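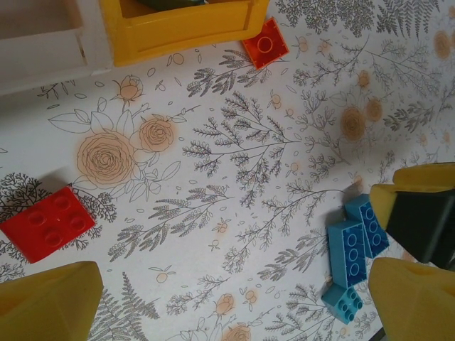 Wrist view, yellow fingers, red and blue bricks on the fern cloth.

Thread on the finger comparison. Two finger sets, same pair of arms, same wrist camera, same controller settings. The task is sorting toy bricks into the yellow bin and the white box. 1/

Set A is the Clolgate finger: stiff, flat pad, textured face. Set B is the yellow finger, cast in a softer material by Rin Shibata, with a rounded tip that gives a little when it meets the table. Everything else on the arm stayed as it was in May. 2/

Protocol: 400 grasp attempts per set. A grasp counts if the brick leaves the cloth and is released over the right container. A brick that drops on the way is a miss, even if it lands in the bin. Masaru Arai argued against that last rule and lost. 3/

On single bricks lying studs up, there is no difference I would defend. Both sets close on the sides and lift. If this is all your task asks for, buy whichever is cheaper. 4/

The difference shows up when one brick leans on another. The stiff finger has to get between them and tends to push the whole pile along the cloth. The soft tip slides down the side and bends out of the way. Set A missed 17 more of these than set B. 5/

The soft set loses on thin edges. If only the top of a brick is between the fingers, the tips bow outward and the brick rolls out. Closing harder makes it worse. Lowering the grasp height a little fixes most of it. 6/

Wear: too early to say. One soft tip has a small tear near the base after the full run. It still grips. Setsuko Aoki is keeping it on until it fails so we get a count. 7/

Camera notes. The wrist camera sees the fingers at all times, so finger color matters more than I expected. Black fingers against a dark shadow gave the detector trouble at the moment of closing. Yellow ones did not, except in front of the bin, which is also yellow. 8/

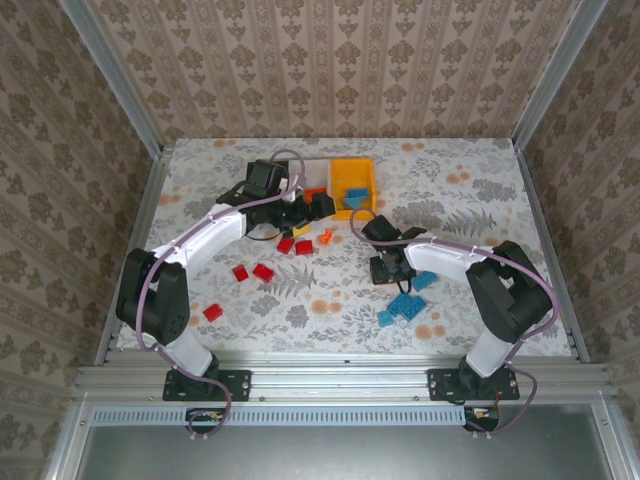 The fixed camera has the opposite problem. It sees the whole table but loses the brick as soon as a gripper is over it. We log both views and let the controller use the wrist view for the last part of the approach. 9/

Total logged for both sets, including warmups, aborted runs and calibration moves: 2,724 episodes. The aborted ones are mostly my fault. I left a joint limit from an older setup in the config and the left arm kept stopping short of the box. 10/

Controller: the Higuchi board for all of it. I also tried the Siltemgate board on Saturday for a short session. Smoother on slow moves, but the gripper command arrives late — up to 2 frames after the arm command — and with soft fingers that is enough to close beside the brick. 11/

I have not tuned the Siltemgate board, so do not read that as a verdict. Fumiko Oshima has the newer firmware and will repeat the session with it. 12/

On cloth: the printed one stays. A plain white surface made both finger sets look better than they are, as the detector had almost nothing to confuse it. With the print, the small bricks are harder to find. Misses from bad detection are listed apart from misses in the grasp. 13/

Asked in replies: no, there is no force sensing in the fingers. We read motor current at the gripper and stop closing at a threshold. The threshold is lower for set B. With the same value for both, the soft tips fold. 14/

Also asked: mounting. Two screws per finger, same hole spacing on both sets. Swapping takes a few minutes per arm. Redo the wrist camera calibration afterward, even if it looks fine. Tomomi Ichikawa skipped it once and we threw out a morning of data. 15/

Next is a mixed pair, one stiff finger and one soft on the same gripper. The Wumville people say it handles the thin edge case. I will run it on the same bricks and add the numbers to this thread. 16/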